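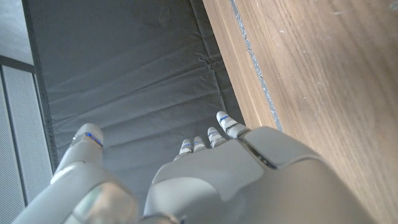 petgate_miller replied:
Sorry, but I don't buy it. A countertop mill for 483 dollars does not pay for itself unless you bake for a whole street. I ran the numbers twice before I gave up on the idea, and I buy good flour.

Gurkia
Well, nobody asked you to buy one. My point in the first post was flavor. Fresh whole wheat tastes different from the bag. Sweeter, a little grassy. I stand by that.

petgate_miller
Different from WHICH bag, though? If you're comparing against something that sat open in the pantry all summer then sure, anything wins. Compare it with a bag milled last month and kept in the freezer. I did that with two loaves, same starter, same pans, and my family could not tell me which was which. Two loaves isn't science, I know. It's still two more than most people in this thread have done.

crumbshot
I've had the small Judel for a couple of years. Observations for anyone on the fence:
It is loud. Vacuum cleaner loud. Do not run it at 6 a.m. in an apartment.
The flour comes out warm. I let mine sit with the lid off until it cools down.
The dial says "fine" but it isn't pastry fine. I sift for anything delicate and the bran goes in oatmeal.
Rye gums it up if the grain is at all damp.
Would I buy it again? Probably. Would I tell somebody who bakes one loaf a week to buy it? No.

Gurkia
crumbshot, how long does 600 grams take you on fine? Mine has slowed down and I can't tell if the stones need dressing or if I'm imagining it.

crumbshot
Never timed it. Long enough to make coffee. Run a cup of dry white rice through on coarse and see if it picks up. Worked for me after the rye thing.

old_sponge
Rice is a good tip. Check what your manual says first, mine wants it done on the widest setting and only a little at a time.

I'm going to side with the doubters on the nutrition stuff. Every mill seller has a page claiming that flour loses most of its vitamins within days, and I have yet to see one of them link to anything you can read. The number changes from shop to shop too. One says 80 percent, another says "nearly all". Of what? Measured how? Whole grain flour does go rancid faster because of the oil in the germ, I have no quarrel with that part. The rest sounds like sales copy.

tallgrass22
You're awfully hard on it. My digestion is a lot better since I started milling and I don't need a lab to tell me so.

old_sponge
Glad you feel better. You also said last October that you'd switched to long ferments and cut out store bread the same month. So which one did it?

tallgrass22
All of it together, maybe? Does it matter?

old_sponge
It matters if somebody reads your post and spends the grocery money on a mill.

petgate_miller
Thank you. That was my whole complaint. The bread is fine, I just don't like the missionary tone.

Where are people getting their wheat, by the way? Antoniuk used to do hard red in 20 pound sacks and now I only see the big ones, and I don't have the space. Half of the last big sack went to weevils.

crumbshot
Antoniuk still has the small sacks, you have to phone. They aren't on the website. Freeze the grain for a few days when it comes home and then keep it in something with a gasket lid. No weevils here since.

Gurkia
Ours lasts up to a year in the basement in buckets. Hard white, mostly, because the kids will eat it.

newtothis_k
Reading along and more confused than when I started. I bake maybe twice a month. Is there any reason for me to own one of these?

old_sponge
Not that I can think of. Buy a small bag of whole wheat, keep it in the freezer, use it up. If you end up baking every other day, come back and ask again.

Gurkia
I'd say borrow one before you decide - some libraries with a kitchen collection have them. Or send me a message if you're close to Petgate and I'll grind you a bag. Then you can tell the rest of them whether I'm making it up.

petgate_miller
I'm close to Petgate. I'll take that bag. Same recipe, freezer flour in the other pan, and I'm labeling them on the bottom so my wife can't cheat.

Gurkia
Deal. Hard white or red?

petgate_miller
Red. And don't tell me when you milled it.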